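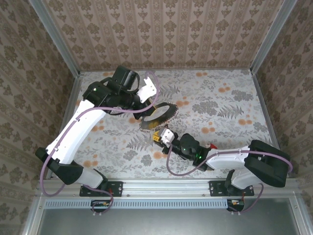
Both arms on the ring, bench camera view, patterned surface setup.

Home | Docs | Data | Changelog | Contact

# trallgate-sync

Hi! I'm Dela, and I look after this repo most days. Trallgate is the bit of software that sits between our two-arm bench and whatever policy you want to run on it. It takes commands for the left and right arm, lines them up in time, checks that the grippers aren't about to do something silly to each other, and logs the lot. The data card for the ring set is further down, same file, because I got tired of keeping two files in step.

## What you get

- `sync/` lines up the two joint streams with the bench camera
- `guard/` is the gripper-to-gripper distance check (Nii Lamptey wrote most of it, so be nice in the issues)
- `ringfit/` fits a tilted ellipse to the ring and hands back a center and an angle
- `replay/` plays a logged run back on the bench or in the viewer

You'll need Python 3.9 and a camera that doesn't move. I really mean that last one — if you bump the mount, run `trallgate calib` again before you do anything else, or the ring center will be off and you'll spend an afternoon blaming the planner like I did in July.

## Quick start

 pip install -e .
 trallgate calib --bench two_arm
 trallgate check
 trallgate run configs/ring.yaml

`check` moves each arm a little bit on its own and then asks you to confirm which one moved. Please don't just mash enter! Left and right swapped is still our most common bug report, and the guard can't save you if it thinks the arms are standing in each other's shoes.

## About the guard

The ring task is a pain for collision checking, since the whole point is to bring the two grippers close together over the same small thing. Our first version drew one fat capsule around each wrist and refused every useful pose. Now each arm gets separate shapes for the wrist, the bracket and the gripper, and you can set the margin for each pair in `guard.yaml`. The wrist margins are generous and the gripper one is tight.

Cables aren't modeled. The purple ones hang in big loops and swing around a fair bit when an arm speeds up, so keep `max_joint_speed` at the default until you've watched a few runs with your hand on the stop button.

## About ringfit

The ring is dark with a pale scalloped rim, and in lots of camera frames one gripper covers part of it. So the fitter works from whatever pieces of rim it can see and throws out the rest. It does a nice job on plain backgrounds. On the flowery surface it used to grab orange blossoms and call them rim, which was funny for one day. Akosua Laryea added a check on the dark band right next to the rim and that fixed nearly all of it. If you still get junk, turn on `--debug-rim` and send me the overlay.

## Data card: ring set

- Runs: 155
- Arms: 2
- Surface patterns: 7
- Cameras: one fixed bench camera
- Streams: joint positions, gripper opening, commanded targets, video
- Labels: ring center and angle per frame, plus a pass/fail mark per run
- Labeled by: Akosua and Etornam Odoi

Failed runs are in there on purpose, please don't filter them out and then tell me the set is too easy. Pass/fail was marked by hand from the video, and there are a handful of runs where Akosua and Etornam didn't agree. Those have `disputed: true` in the metadata and I left them that way.

Stuff it's not good for: depth (there isn't any), soft objects, or anything where you need to know how hard the grippers squeeze. We don't log force.

## Known problems

- `replay` drops the last few frames if the video ends before the joint log. Cut the log to match for now.
- The viewer draws the left elbow slightly too low. Only the drawing is wrong, the guard uses its own numbers.
- Skustex export works, Prastel export mostly works, and the old Opoku format is gone as of this version.

## Changes

Wednesday, August 24, 2022: new per-pair margins in the guard, dark band check in ringfit, disputed labels added to the metadata. Nhyira Adjei cleaned up the install docs.

Questions go in the issue tracker. Attach your `guard.yaml` and the run log, please!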